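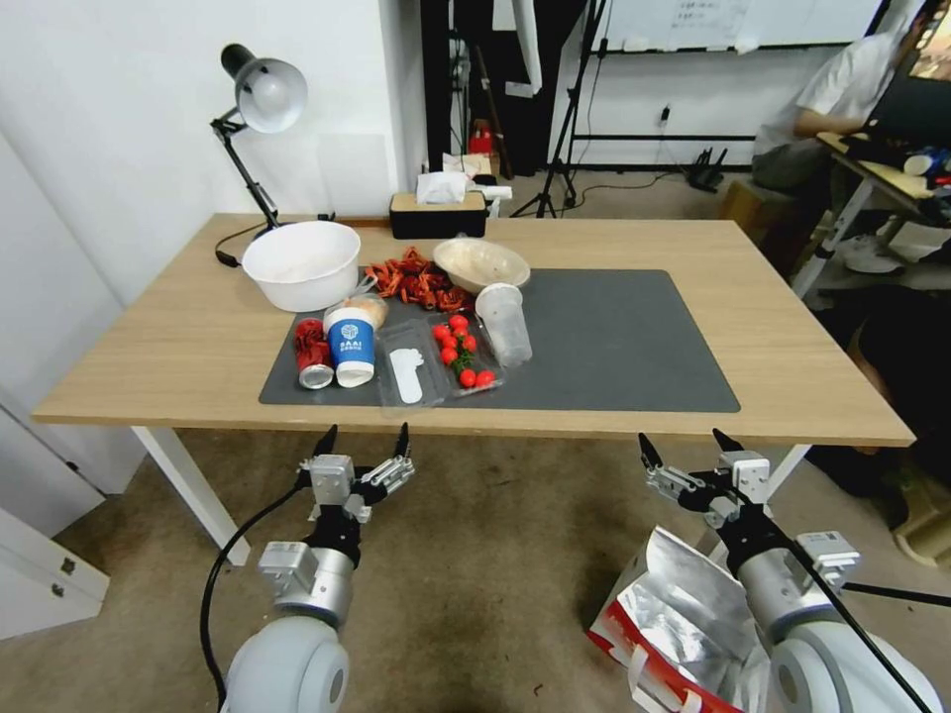 3.2 Mixed tables

The second group of tables differs from the first in one respect. In Section 3.1 every table held either food or packaging. In the second group both were present, along with things that belong to the table itself, such as a lamp or a tissue box. We call these mixed tables. They made up 34 of the 50 tables in the Nenumville set and were the ones on which the participants disagreed most.

Figure 2 gives a mixed table. Loose food (a heap of red-orange dried pieces) lies directly on the dark gray mat, while the cherry tomatoes are in a clear plastic tray and a bread-like item is still in its wrapper. Bowls, a clear plastic cup, a paper cup and a red can on its side share the same part of the table. The desk lamp is clamped to the back edge and the tissue box stands near the rear center.

Participants were asked to sort everything on a table under one of four headings: keep as food, wash, throw away, or leave in place. They worked alone and were allowed to change an answer until they moved on to the next table. No time limit was set. The instructions were written by Maya Nasrallah and were the same as those used in the earlier Istine study, except that "recycle" was folded into "throw away." Local rules on recycling vary too much for the two to be compared.

Fixed items caused little trouble. Lamps were left in place by all 40 participants. Tissue boxes were left in place by most, although a few people put them under "throw away" when they believed the box was close to empty.

Containers were harder. A tray with food in it was usually treated as one item and went wherever the food went. A tray without food was usually thrown away, but 10 participants chose "wash" for at least one clear plastic tray and wrote that they reuse trays of this type at home. Cups split along the same line. Paper cups were thrown away by nearly everyone, and clear plastic cups were divided between "wash" and "throw away." Several participants wrote that they would need to pick the cup up and feel how thick it was before deciding.

Cans gave a different problem. An upright can was often read as full and kept. A can on its side was read as empty, even when nothing else on the table supported this. We did not correct for position in the main results, and the effect is taken up again in Section 5.

Loose food was the least stable category. When dried food was heaped on a mat with no bowl under it, some participants kept it and some threw it away, and the comments show that the choice depended on whether the mat was thought of as clean. A bowl standing near the heap raised the number who kept the food. Makis Koutsoukos, who coded the comments, marked these answers "return to bowl," and we report them as a separate line in Table 4.

Wrapped food was kept in almost every case. The few exceptions came from participants who could not tell what was inside the wrapper.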